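**Keep the Crates Open: A Position on the Sale of Loose Vegetables**

The Brernthorpe Food Cooperative has been asked by several of its member stores to endorse a change to sealed packaging for all fresh vegetables. The proposal has been argued with care by Amrit MacDonald, and parts of it deserve support. Taken as a whole, it should be declined.

The case for sealed packs rests on speed. A bag with a printed weight moves through checkout quickly, and a store with one register open at 5 p.m. has good reason to want that. Packaging also keeps onion skins off the floor, a matter on which the cleaning staff have been patient for a long time.

Speed at the register, however, is a small part of what a produce department is for. A household of one does not need five pounds of potatoes. When potatoes are heaped in an open crate, that household buys three and returns later in the week. When they are sold only by the bag, it buys too many or does without. In May the cooperative received 518 written comments from members on this question, and the wish to buy a small amount was the point raised most often. 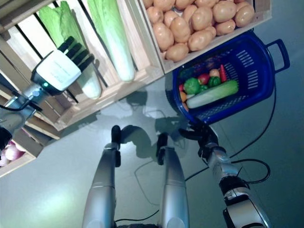 There is also the matter of judgment. Shoppers learn to choose vegetables by handling them. The weight of a napa cabbage tells a cook a good deal about how tightly the leaves are packed, and a soft spot on an onion is found with the thumb long before it shows through plastic netting. Folasade Balogun, writing for the produce buyers, has observed that open display imposes the same discipline on the store. Poor stock in a crate is seen by everyone and must be removed.

Slatted wooden crates have faults of their own. They are heavier than cartons, they splinter, and they take up storage space when empty. The stores now hold 1140 of them, and replacements should be budgeted for each year. They do allow air to pass through root vegetables and onions, and a damaged slat can be replaced for very little money.

The cooperative should therefore keep potatoes, onions and whole cabbages in open crates, with shopping baskets placed within reach of the display. Sealed packs remain sensible for salad greens and cut vegetables. Stores that wish to test bagged potatoes beside the loose ones may do so for 90 days, provided that the price per pound is the same for both and is posted where shoppers can read it.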